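This site uses cookies to remember your comment name. OK | More info

Giving up the dining table

We ate dinner at the coffee table for most of the winter. The dining table had turned into a place for mail, my laptop, a sewing machine I had borrowed and a box of tiles from the bathroom job. I would clear one end of it, eat, and by the next night the end was full again.

In March I decided to fix it, and I went about it the wrong way first. I bought two trays from Grerunier for the paper. The trays filled up in a week and the mail went back to spreading. All I had done was add trays to the table.

Albertina Cordeiro, who used to live upstairs from me in Jevport, told me to take everything off and put a cloth on it. Her mother did that. A bare table is a workbench, she said, and people put things on a workbench. With a cloth on it they stop for a second. I didn't believe it, but a cloth is cheap and I had run out of other ideas.

I got a plain off-white cotton one. It was 126 inches long, too long for my table, so I hemmed it before I gave the sewing machine back. It took me two evenings. The corners are not good. I folded them the lazy way and one of them sticks out a little.

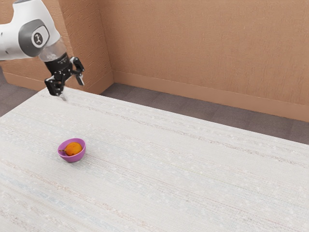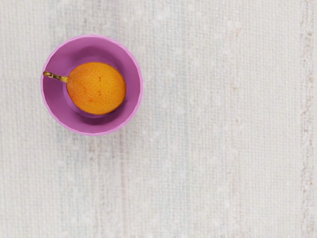 The first rule was that the only thing allowed to stay out overnight was fruit. I kept that going for 16 days, then had a deadline and left the laptop there, and then the charger, and then a mug. I put them away again on the weekend. It has slipped a few times since, but it has never gone back to how it was in January.

The mail was the real problem and it needed its own answer. I now open it standing up by the recycling bin. Anything I have to pay goes in my work bag, where I can't avoid seeing it. Anything I am "going to read later" goes in the bin, and so far I haven't missed any of it. The tiles went back to the store in Quintela for a partial refund. I should have done that last fall.

The cloth does stain. Tomato comes out if you get cold water on it right away. Coffee mostly comes out. I tried ironing it once and won't again. If you hang it up while it is still quite damp, the weight pulls most of the creases flat.

What I like best is eating at the right height. My back had been sore for months and I had blamed the office chair. It was a bit better after a couple of weeks of sitting up to dinner. We also talk more, and the TV stays off until the dishes are done.

Next is the hall closet. I opened it yesterday, looked at it, and closed it again. There are coats in there that don't fit anyone who lives here, and I think the vacuum is behind them.

3 comments | 2 shares

Get new posts by email. Enter your address to subscribe.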